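Subject: Re: [building-users] Shared rooms, second floor: booking rules
From: Csenge Kovács
Date: 7 May 2025

Dear colleagues,

Thank you to those who sent comments on the draft. I reply below to the points raised by the Wojcik office, as they touch on matters that concern all tenants of the Arkum building.

> We would ask that the notice period for canceling a room
> be shortened. Our visitors often change plans the day
> before, and we have been charged twice since February
> for rooms we did not use. We would also like to know
> whether plans of the rooms will be posted, and in
> what form.

On the first point, the notice period will be reduced to two working days. We are unable to go below this, as the cleaning contract with Jostier is scheduled on the same basis. The two charges mentioned will be reviewed if the invoice numbers are sent to me directly.
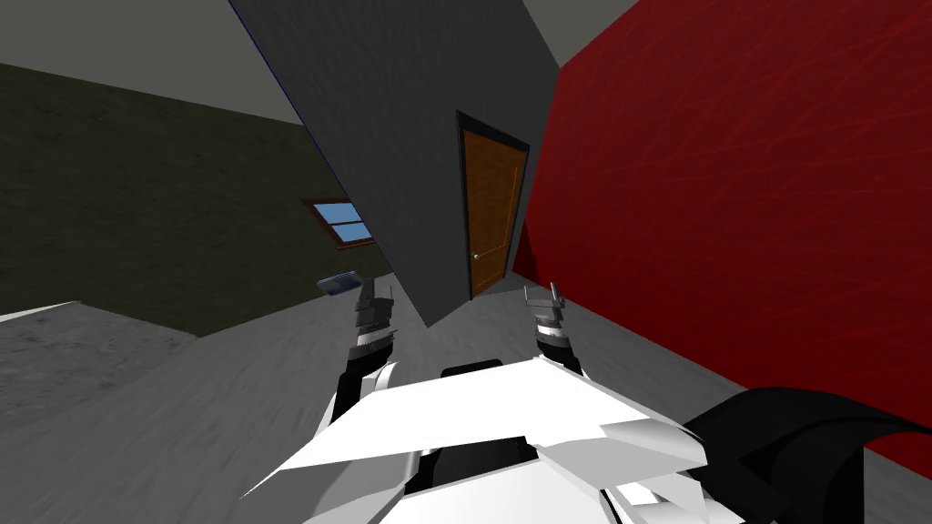

Room plans will be posted with the booking calendar, and we have received 21 replies on what they should contain. Most tenants asked for seating capacity, door widths and the location of power outlets. Several also asked for rendered views. A computer-rendered room can be modeled very simply, with most of the detail going into the white and light grey plates of a robot body, and a view of that kind would not help anyone decide where to seat guests. We will therefore post measured floor plans first — rendered views may follow if the budget allows.

The remaining item is evening use. Rooms booked after 17:00 must still be released by the person who made the booking, and keys are to be returned to the Pinum desk on the ground floor. Keys may not be passed from one tenant to another.

Further comments should be sent to this list and not to the front desk.

Yours sincerely,
Csenge Kovács
Tenant Services, Arkum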